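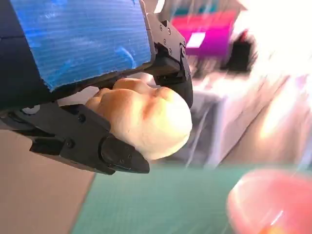
Extras and crew wanted, Carside horror short

Handano is looking for background performers and a few crew for a short horror film shooting in and near Carside over six nights in July. The working title is Gistusano. It's a slow ghost story set at a closed drive-in, with very little gore.

We need up to 25 people to play the drive-in audience. No acting experience required. You must be 18 or over and able to stay until 2 a.m. Bring your own dark clothing with no logos. Glasses are fine, but tell us if you wear them.

Crew positions still open:
Second assistant camera
Boom operator
Makeup assistant (prosthetics, Rüegg kit supplied)
Production runner with own car and full licence

Extras are unpaid but get a hot meal each night, a screen credit and a ticket to the cast screening. Crew are paid a flat fee for the shoot, details on application. Travel isn't covered.

To apply, send your name, age, suburb, a recent colour photo and the nights you're available. Crew should add a short list of past work. Please put the role in the subject line.

Applications close 6/28/14. If you haven't heard from us within seven days of that, the spots have been filled.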